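Visit report: Trornwood, service robot simulation group

Trornwood trains its building-service robots in simulation before any unit is sent to a client site. Our host, Perrine Leclerc, opened with the door and counter tasks. The library holds 331 rendered layouts, and a new control policy must pass 200 runs before release.

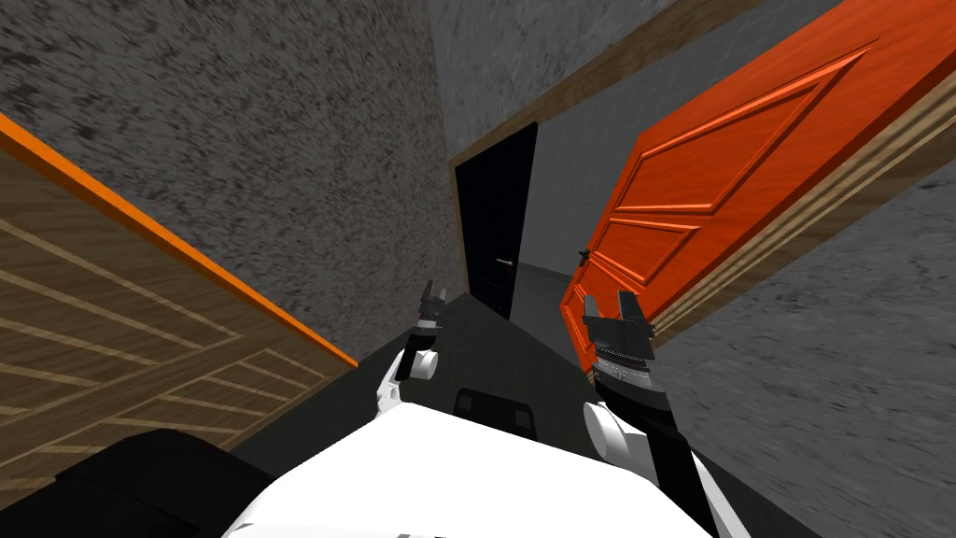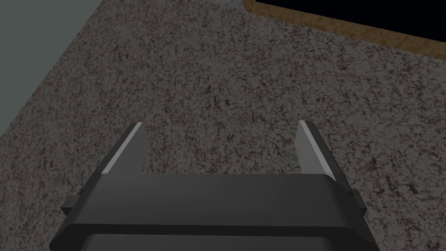

Simulated views: corridor with doors (first), gripper over a speckled countertop (second).

Staffing was the main topic of the afternoon. The seven operators who used to tune arm motions by hand now write test cases and review failed runs — mostly door contacts. Annick Poulain, an operator, said the review queue is harder on the eyes than the old work, and shifts at the screen have been shortened. Retraining took 29 days per person. A second group starts in October.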